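Dernthorpe and Flernier Peace Accord: common questions

What is the accord?
A settlement between the Saha regional council and the Urnana movement, covering self-rule, policing and land. 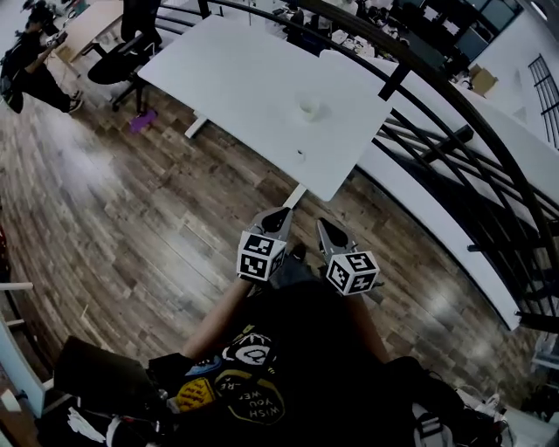 Reading time: 1 minute

Is it in force?
No. The assembly must pass an enabling law first. The bill has 160 clauses and returns to the floor in March.

Will there be a vote in my district?
Only in Dernthorpe and Flernier. 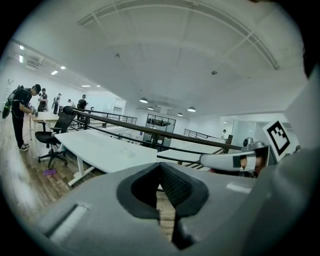

What happens to the ceasefire until then?
It stays in place. Both sides renewed it, and the 4 monitoring posts remain open.

Last updated 2023-12-29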